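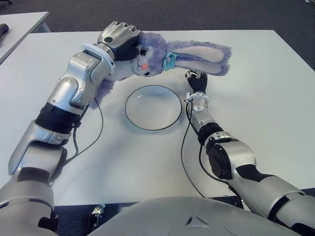

Rechercher sur le site
Tapez un mot-clé puis Entrée

Qui sommes-nous ?
Février, par Birdie Marchetti

Bonjour et bienvenue chez Dirbridge ! Moi c'est Birdie, je dirige cette petite école de reprise et de raccommodage (diriger est un grand mot, je donne aussi les cours, je commande le fil et je réponds au téléphone quand je l'entends sonner). On m'a dit qu'une page « Qui sommes-nous » devait tenir en trois lignes. Je vais essayer de faire court, mais je vous préviens, je suis bavarde.

Dirbridge, c'est une école pour adultes où l'on apprend à réparer ses vêtements et son linge de maison. Chaussettes, coudes de pulls, draps fendus au milieu, doublures de manteau, poches percées, boutonnières qui ont rendu l'âme : tout ça se rattrape, et ça se rattrape bien si on prend le temps. On ne fait pas de création de mode, il y a d'excellentes écoles pour cela et je vous donnerai volontiers des adresses. Chez nous, on arrive avec un trou et on repart avec une reprise !

Comment j'en suis arrivée là

J'ai grandi à Birkcombe, dans une famille où l'on reprisait le soir devant la radio. Ma grand-mère avait un œuf à repriser en buis, tout poli par l'usage, que j'ai toujours et que je ne prête à personne (ne demandez pas, merci). À vingt ans, évidemment, je trouvais tout ça affreusement démodé. J'ai travaillé longtemps dans la comptabilité, et puis un hiver j'ai déchiré un manteau auquel je tenais. Le retoucheur du quartier m'a dit qu'il ne faisait plus ce genre de travail. J'ai ressorti l'œuf, les aiguilles, un vieux manuel sans couverture, et j'ai passé mes soirées dessus pendant un mois. Le résultat était moche. Le suivant un peu moins.

Des collègues ont commencé à m'apporter leurs pulls, puis leurs enfants m'ont apporté leurs jeans, et j'ai fini par louer une salle.

La maison

L'école occupe le rez-de-chaussée d'une vieille bâtisse de Birkcombe. La date de 1527 est gravée au-dessus de la porte, et les murs sont à l'avenant : épais, pas droits, frais en été et franchement glacials en février, alors venez avec un gilet. Reprisé de préférence. On entre par la cour, il y a deux marches, et une rampe amovible que j'installe si vous me prévenez la veille. La grande salle accueille 25 élèves quand on se serre un peu, mais je préfère les petits groupes, on entend mieux les questions et on renverse moins de boîtes d'épingles. 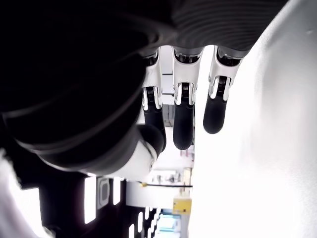 Trois doigts blancs à bout noir, et le pouce.

Ce qu'on apprend ici

Le cours de base s'appelle « Premier trou ». On y voit l'enfilage (si, si, ça s'apprend), le point devant, le point arrière, la reprise tissée et la pose d'une pièce. Il dure une matinée et coûte 29 euros, fil et aiguilles compris. Apportez un vêtement abîmé et propre. J'insiste sur propre !

Ensuite vient le cycle long, sur une saison, que les anciens appellent « le Tirkholm » parce que je l'ai monté après un séjour là-bas, chez une remmailleuse qui m'a appris à refaire une maille de jersey sans que rien ne se voie à l'endroit. J'en suis revenue avec des crampes dans la nuque et trois cahiers de notes que je relis encore. On y travaille le remmaillage, la reprise sur damassé, le remplacement des cols de chemise et, pour les plus patients, le stoppage, où l'on retisse fil à fil avec des brins prélevés dans un ourlet. C'est lent. Il y a des séances entières où l'on avance de la largeur d'un ongle, et les gens en redemandent, allez comprendre.

Il y a aussi la permanence du soir, à partir de 18 heures. Pas de programme, chacun vient avec son ouvrage et je passe de table en table. C'est là qu'atterrissent les cas bizarres : une voile de petit bateau, un rideau de théâtre, une chasuble. L'an dernier nous avons atteint la 1000e pièce inscrite au cahier, une taie d'oreiller à festons, et j'ai débouché du cidre.

Nos fils

Presque tout vient de chez Thibodeaux, une mercerie qui me garde les fins de série et les teintes difficiles (les marines, surtout, il existe un nombre effrayant de marines). Pour la laine, je récupère aussi de vieux tricots irréparables que l'on détricote ensemble. Si vous en avez, déposez-les, lavés, dans la caisse de l'entrée. Pas de mohair s'il vous plaît, j'éternue.

S'inscrire

Par téléphone ou sur place pendant la permanence. Je réponds aux messages, parfois avec un jour de retard. Aucun niveau n'est demandé, les gauchers sont les bienvenus et je retourne mes démonstrations pour eux. Et si vous hésitez encore, passez donc avec une chaussette trouée, on regardera ça ensemble.

À bientôt,
Birdie

Commentaires (3)

Solveig T.
J'ai fait « Premier trou » avec ma belle-mère, on ne s'est même pas disputées. Mon pull gris tient toujours, le coude un peu bosselé mais tant pis.

marc_du_quai
Bonjour, prenez-vous les toiles de tente ? La mienne a un accroc près de la fermeture.

Birdie Marchetti
Bonjour Marc, oui si c'est du coton ! Pour le nylon je n'ai pas ce qu'il faut. Apportez-la à la permanence, bien sèche.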